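## Snacks for the Sunday walk

I've been put in charge of food for the Multstead walk again, which I suspect is my own fault for complaining about the egg sandwiches last year! It's 9 miles this time, out past Drenwood and back along the canal, and I have learned the hard way that people get very quiet and very cross at the halfway gate if there's nothing salty to eat.

So here's where I've got to. Crisps, obviously, though they take up half a rucksack and get crushed by anyone who sits down carelessly (Tullio, I'm looking at you). Something sweet that won't melt. A small drink each on top of your own water. Ada Vitale has promised her date slices, and if you've had them before you'll know to get in early. 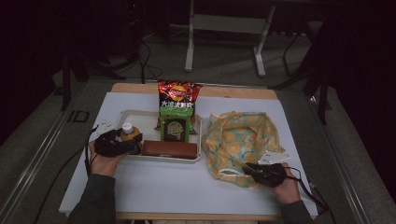

*Crisps, a green packet and a little orange bottle on the snack tray.*

We've got 28 names down so far and I can squeeze in two more, but after that the minibus is full and you'd be following along in your own car. If you can't eat nuts, or you're bringing a child who lives on plain crackers, tell me before I go shopping and I'll sort something out.

Boots, please, as the bit below Drenwood church was a bog last March and I lost a shoe in it. Tullio Valentini has the spare walking poles, so ring him if you'd like a pair. We leave from the library car park at half past nine.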